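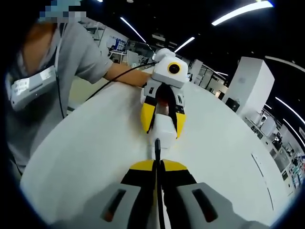

*Two Stotiteo hand grippers on a cable and a white power adapter.*

## Stotiteo kit: stuff people keep asking me

I'm Mio Tanabe, and I answer the support mail for the Stotiteo at Fusholm. Same handful of questions every week, so I finally wrote them down!

**Do I need a robot arm to get started?**
Nope. You hold the grippers yourself and do the task with your own hands (well, sort of your own hands). The arm can come later, or never.

**What's in the box?**
The pair kit has 2 grippers, 4 spare fingertips and the cables. I'd order extra fingertips if you plan to handle a lot of plugs, they do get chewed up.

**Can it really handle small stuff like chargers?**
Yes, and it's my favorite thing to practice on. Pinch the cable close to the plug, hold the adapter by its sides with the other gripper, and go slow. My first tries were awful. Give it an afternoon.

**Can two people share a pair?**
Sure, one gripper each works fine. Just agree on who moves first!

**Does it work with my Fragkou software?**
Version 13 and up. Older ones will open the files but lose the gripper width, so please update first.

**I get error 202. Is it broken?**
Almost never. Reseat the cable at the gripper end and restart. If it comes back, write to me and include your serial number.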